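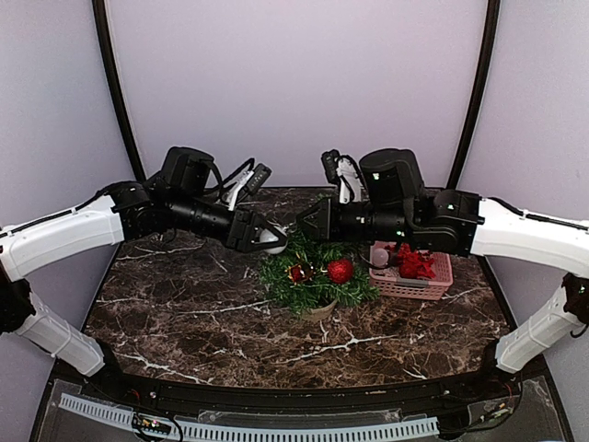 Last updated: July 12, 2025

Search this forum Advanced search

Category: Mobile Games > Racing > Tips and Opinions

Flevow Rally -- is the snow pack worth the coins?

gkandpal
Finally unlocked the snow pack last night and I'm having a blast! You get 3 new tracks and the hatchback with the studded tires (the little green one, you know it if you've been beaten by it online). The long track through Hendden is my favorite so far. It starts in the village, drops down to the frozen lake and then climbs back up through the trees, and the sound when you hit the ice is so good. Is anyone else playing it yet? What setup are you running?

wilma_laing
I bought it the day it came out and I love it, except for the lake. The grip there makes no sense to me. I brake at the same marker every lap and half the time I end up in the reeds. Soft suspension, gears one step shorter than stock.

gaurav.r
The lake is the best part! You're braking too late, Wilma. Lift off before the second flag and let the car turn by itself, then go full throttle when the nose points at the jetty. I took 5 seconds off my time that way.

wilma_laing
I tried it. Reeds again. I still say the physics are different from the old Volgate ice track, and that one felt great.

Pushpa T
Volgate was way too easy, you could go flat out almost the whole way. I'm with Gaurav on this one. But I don't agree that the pack is worth the coins if you only play career mode -- the new tracks show up in 2 events and then you're back on gravel. For online, yes, buy it today!
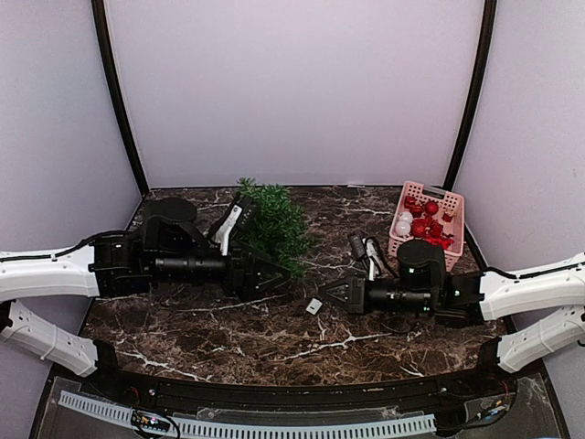

Setups for the Hendden track

gkandpal
OK, I moved the setup talk down here so people can find it. Mine: studded tires, brake balance all the way back, steering set to 3. Tilt controls. It slides a lot but it's so much fun.

lihua_su
Tilt?? On ice? You're brave, haha. I use the on-screen buttons and steering 2, with brake balance in the middle. Turn off the stability help too, it cuts the power right when you need it on the climb.

gaurav.r
Don't turn it off if you're new to the game. Leave it on low until you know the corners. I did 17 runs with it on before I switched.

lihua_su
Fair, but I learned faster without it. Has anybody beaten the Srivastava ghost yet? That last hairpin is unreal, the ghost goes in sideways and comes out straight.

Pushpa T
Not yet! I was ahead until the trees and then clipped a snowbank. Trying again tonight with Li-hua's steering.

wilma_laing
Update: made it across the lake. Lifted before the FIRST flag, Gaurav, not the second.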